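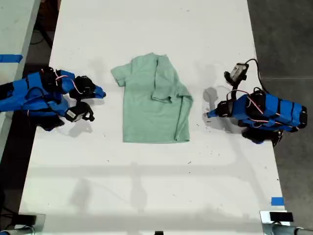

Figure 7.1 A short-sleeved T-shirt laid front up, with one side folded inward over the body.

Chapter 7
Creasing and Recovery in Knitted Fabrics

A crease forms when yarns are bent and held under load. On the inner face of the fold the fibres are compressed; on the outer face they are stretched. Recovery depends on fibre type, yarn twist, loop length and the moisture content of the cloth.

Section 7.2 sets out the Uddale method, in which a strip is folded, loaded with a 2000 g mass and released. The angle regained is read after a fixed interval. Section 7.3 applies the method to the Parkis cotton series, tested at 70 per cent relative humidity. Full readings are tabulated on page 449.

Readers should be familiar with the loop structures described in Chapter 4.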